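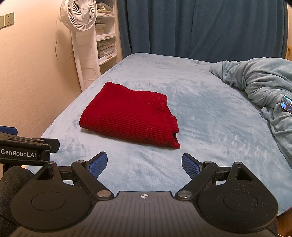
4. Folding a ribbed sweater on the bed

The Plandness booklet assumes you own a folding table. Most people have a bed, and a bed is fine. Clear a patch the size of the sweater with the sleeves out. The blanket can stay in a heap at the side.

4.1 Lay the sweater face down. Smooth it from the neck to the hem with flat hands. Do not tug the ribs straight.

4.2 Fold one side in toward the middle, then lay its sleeve down along the body. Repeat on the other side.

4.3 Bring the hem up to the neck. For a shallow drawer, fold once more.

4.4 Turn the bundle over and tuck in any cuff that sticks out. Or leave it. A cuff showing at a corner does no harm that I have ever been able to find.

Note: The booklet wants a "true rectangle" and sells a plastic board to get you there. Fernanda Meireles and I tried the board on 12 sweaters in September. The thin cotton ones came out sharper. The ribbed ones relaxed into the same soft shape they take when folded by hand. Save your money.

Caution: Plush fleece grips knitwear. Lift the bundle to move it. Dragging it across the sheet undoes the bottom layer, and a red sweater on a light blue sheet will show you every bit of fuzz it leaves behind.
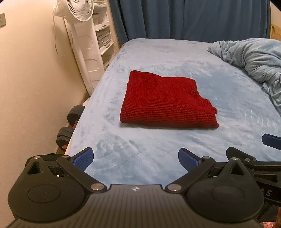

4.5 Check the fold from the foot of the bed. A slanted top edge or a corner that flares a little is normal for rib knit. Refold only if the bundle is too wide for its shelf. Willems says to refold until all four corners match, and I would like to know who has the time.

4.6 Switch off any fan pointed at the bed before you start on lighter items. Sweaters stay where you put them, but scarves and thin tops may not.

4.7 Put the sweater away flat, with heavy knits at the bottom and no more than 3 to a stack. Claims that a stack "keeps its shape for years" should be read as advertising. Take the sweaters out when the season changes and fold them again along different lines.

Do not hang rib knits to save space. The shoulders will stretch, whatever it says on the hanger.

For cardigans, button the front first and start again at 4.1.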